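Search this manual
Enter keyword or part no.

Stinadura Table, Model 508
Section 4: Care of the tabletop

The top has a light wood-grain surface. Read this section before first use and after any move.
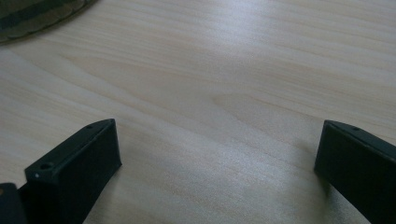
4.1 Routine cleaning

1. Take everything off the table, including placemats and cloths.
2. Wipe the top with a soft cloth dampened in lukewarm water. Follow the direction of the grain.
3. Dry with a second cloth. Do not leave water to stand near the edges.

NOTE: For grease, add a few drops of dish soap. Rinse the cloth and wipe again.

CAUTION: Do not use scouring powder, bleach or solvent. These will dull the colour and the damage is not covered.

4.2 After moving the table

1. Lift by the frame, never by the top. Two people are required.
2. Set the table on a level floor and tighten the leg bolts with key 23 (supplied).
3. Check that the table does not rock. Adjust the feet if needed.

Touch-up kit: order part 1739 from Nolanstead.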